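# Skestum play-food set: notes and record card

Skestum is a small set of play vegetables and fruit with a bowl to sort them into. The card covers what is in the set, how the sorting rounds were laid out and how the records are named. It replaces the shorter note that went out with Cemovness in January.

## What is in the set

- carrot, short and round, with pale green leaves
- lemon, yellow
- eggplant, purple with a teal stem cap (filed as `eggplant`, although the box label says aubergine)
- bowl, light blue plastic, wide and shallow

Other pieces from the older Abera box are kept in a separate folder and are not listed here.

## Layout

A round uses a wood-grain tabletop with clear acrylic panels at the edges, so that anything round stays on the table. The bowl can go anywhere that leaves space for the food. We moved it between rounds — mostly by a hand's width — and did not write down the exact spot. 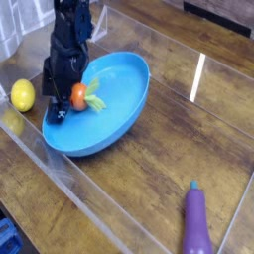
Each round has one target piece and one instruction, such as "put the carrot in the bowl". The other pieces stay out on the table. A round is marked complete when the target is resting in the bowl and has been let go. If it is still held when the time runs out, the round is marked open.

## Records

There are 843 rounds in the full set, of which 324 have the carrot as the target. Each round has 2 text files:

- `task.txt` holds the instruction
- `result.txt` holds complete, open or void

Void means a piece left the table or the bowl tipped over. Leave these out if you are comparing results by item.

## Known problems

Early rounds use "dish" and "bowl" for the same thing. Kundetti, the script that checks the names, accepts both. It does not accept "aubergine" yet.

## Comments

**pellow_k**
Is the lemon ever the target? I only found it as a spare piece in the first folder.

**skestum-notes**
Yes, in the later folders. The first one is all carrot.

**tabletop44**
Kundetti stops on a blank line at the end of task.txt — deleting the line fixed it for me.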